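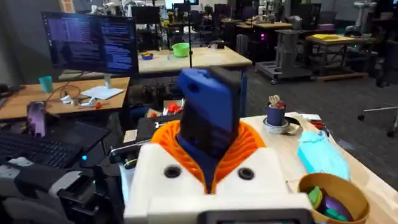
White housing, orange ribs, tables behind.

Bring back the boring manual

Sun 3 May

My dishwasher is an Etar. It came with a sheet of paper the size of a parking ticket, and on the sheet was a square barcode and the words "Let's get started!" I wanted to know what the blinking light meant. The sheet wanted me to get out my phone.

So I did, and the phone wanted me to download an app called Udum, which wanted my email, my location and permission to send me news. I can't think what news there is about dishwashers. When it had finished wanting things, it showed me a short film of a woman laughing near a plate. The light kept blinking.

The dishwasher before it lasted long enough to see off two cats, and it had an 88-page booklet in seven languages. It was ugly and it warned me not to climb inside. On page 31 or so was a table with three columns headed Symptom, Cause, Remedy, and I have never felt as looked after by a company as I did by that table. Someone had sat down and imagined everything that might go wrong with my evening. Then they had typed it up, without exclamation marks.

I know the arguments for getting rid of paper. It saves trees. It can be updated. People throw manuals away unread, which is true, and I've done it myself with toasters. But we all keep the ones we're afraid of needing, and we keep them in the same drawer, under the takeout menus, along with the warranty for a fan we left behind two apartments ago. I grew up on Urquhart Street in Clemgate, and the manual drawer in our kitchen was the closest thing the family had to an archive. You could work out from it when my parents had money and when they didn't.

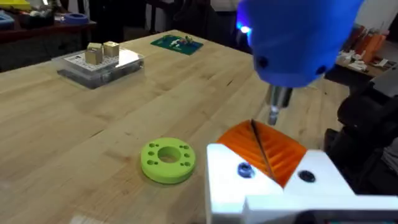
As for updates, I'd like to speak up for the document that stays put. In January I finally learned what the blinking light meant by searching the help page, and I bookmarked it, feeling pretty clever. By spring the page had been moved and replaced with a chat window that asked how I was feeling today. The booklet never once asked how I was feeling. If you spilled coffee on page 31, page 31 was brown from then on, and it was still page 31.

There's a money side to this too. A machine you can't understand is a machine you pay someone to understand for you. The quote I got was $300 for a visit, before parts, and the first thing the man at the desk asked me was whether I'd tried the app. I could have learned to clean a filter for nothing, from a drawing with an arrow on it.

Those drawings deserve a word. They were done in thin black line, and the hands in them belonged to no particular person and ended at the cuff. They turned knobs and lifted racks with a calm I've never managed in my own kitchen. I would look at the hand, look at my own, and have another go. A video can't wait for you like that. You pause it with a wet thumb and it skips to an ad for trucks.

I'm told that I can print the manual myself. The file is on the Etar site if you know the model number, and the model number is on the back of the dishwasher, facing the wall. I got it out in the end with a flashlight and a makeup mirror, wrote it down backwards, and sent the file to my printer.

It came to 166 pages. The printer ran out of cyan on the fourth and wouldn't do the rest in black until I replaced it. I went to look for the printer manual, and there was a barcode on the lid.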